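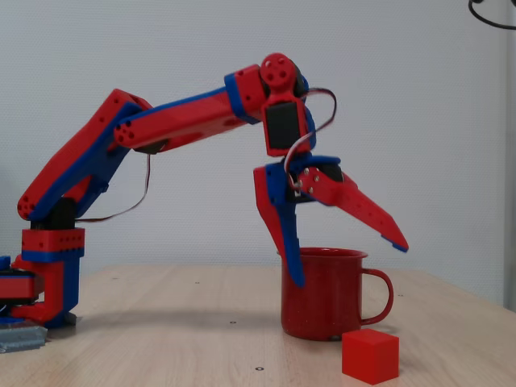
Kieran Fothergill wrote in to ask whether an enamel mug can go in the dishwasher, and whether a chip means it's done for.

Dishwasher is fine, Kieran! I still wash mine by hand (old habit, and the colour stays lovely and glossy). A chip on the outside is mostly a matter of looks - dry it well so it doesn't rust. If it's chipped inside or on the rim, retire it to pens.

Can I put it in the microwave?
No, please don't. It's steel under the enamel.

What about the campfire?
Yes, on a grate, with something in it. Never heat it empty. And mind your lip, the rim gets very hot!

How do I shift tea stains?
Bicarb and warm water, left overnight. I did 11 mugs this way one Saturday after the Festby swap table and every one came up beautifully.

Will it mark a wooden table?
A hot one can. Use a coaster, or an old tile - I love a tile.

Questions: Carkano Enamel Club, mugs desk | © Carkano | Back to top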